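Tundau Music Society
Minutes of the General Meeting

Posted October 29, 2023 | By the Recording Secretary
14 shares | 3 comments

1. Opening. The chair opened the meeting at the Andum Street rooms. A quorum was present. The minutes of the August meeting were approved with one correction: the band Plendska is to be listed as a four-piece.

2. Reissue of the first Plendska album. The band has agreed to a vinyl pressing of 342 copies, with 20 held back for radio stations and reviewers. The original tapes have been transferred, and the second side will run in the order the band first intended – the 12-inch sleeve will be corrected to match. The label, Kang Records, asked that the lyric sheet be proofread again before printing. Agreed.
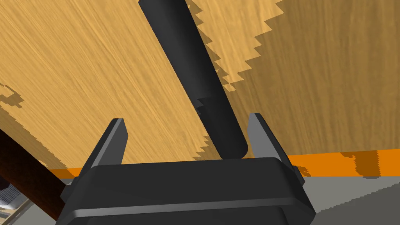
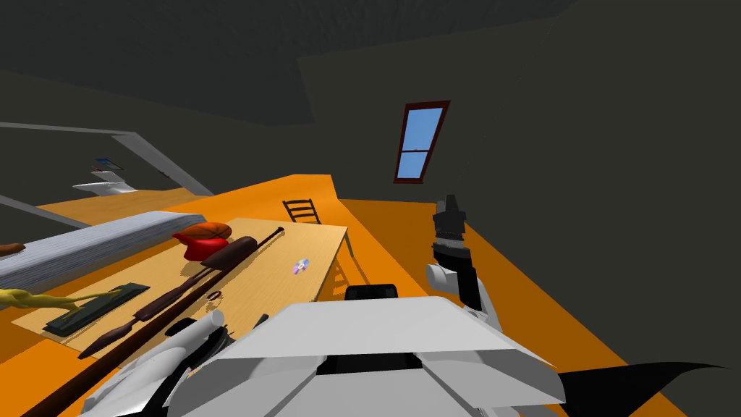

The orange floor and the tan table.

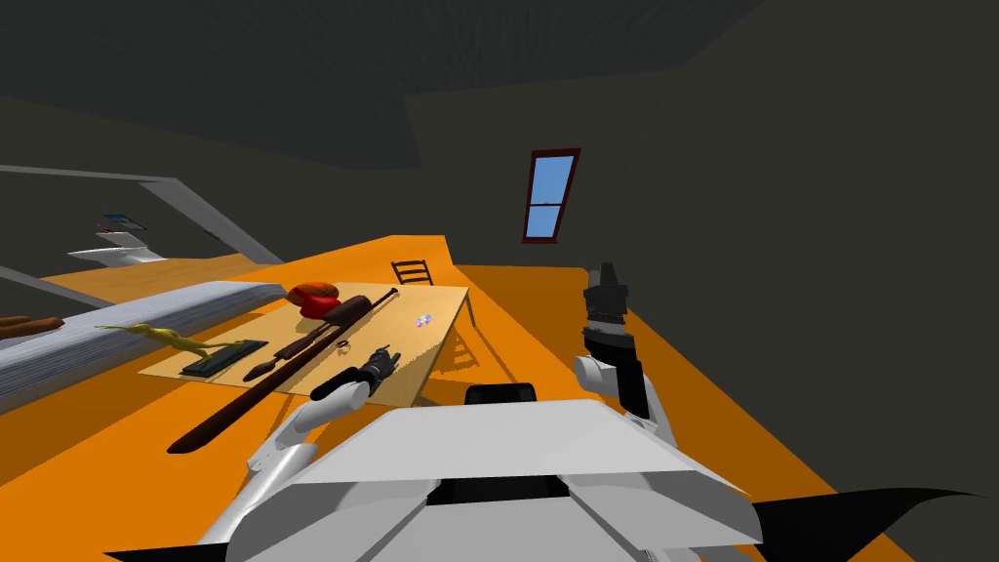

3. Winter concert. Kang Records offered to share the cost of the hall, which holds almost 100 people standing. Members discussed whether Plendska should play the album in full or a mixed set. A motion to request the full album was carried, with two opposed.

4. Finances. The balance stands at $990. Payment for the poster printing is still due.

5. Other business. The bass amplifier on loan to the Andum rehearsal room is to be returned before the concert. The question of a live recording was put off to the next meeting.

The meeting was adjourned.

Last updated: October, by the Recording Secretary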